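Can a machine clear the table yet? A Niltard engineer says to give it time

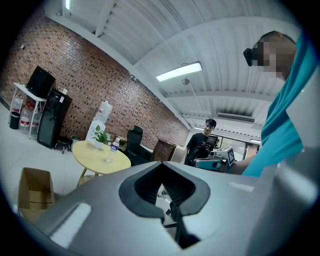 One of the hand-held grippers used at Niltard, in a room with a water dispenser and a small yellow table.

Niltard has spent two years trying to get a robot arm to do the jobs most people do without thinking: folding a towel, putting cups back on a shelf, emptying a bin. The company's lead engineer, who asked to be identified only by job title, spoke to us in February about how far that work has come.

"People see a clip of a robot folding a shirt and assume it's done," the engineer said. "Then they ask when they can buy one. I tell them it can fold that shirt, on that table, if you lay it down the right way."

Most of the company's training material comes from people doing chores with hand-held grippers. The engineer said this is faster than steering an arm by remote control, and it lets the team work in ordinary rooms.

"A person picks it up and gets on with the job. After an hour they stop thinking about it. You want that, because then they move the way they normally would."

The current list has 43 chores. The engineer put them in order of difficulty from memory. Moving a bottle from one table to another is near the easy end. Tying a trash bag is near the other, and only 3 of the 43 are considered ready to show to a customer.

One of those customers is Grulto, a small packing business that wants help with flattening boxes and restocking shelves. A trial at its shop in Deng ran for two weeks last fall.

"Restocking went fine. Boxes were slow. Cardboard bends where it wants to, and a box that has been opened twice doesn't behave like a new one. Their staff could do five in the time we did one."

Grulto has asked for a second trial, this time at its Tollari site, where the aisles are wider.

Asked about homes, the engineer was more cautious. Floors have cables on them, cabinets stick, and families move things around.

"A shop will put the tape in the same place every day if you ask. My own kitchen isn't like that. I couldn't tell you where the scissors are right now."

The engineer would not give a date for a household product, but expects shop work to come first, with a person nearby to step in.

"I still do my own dishes," the engineer said. "I'll be doing them next year too."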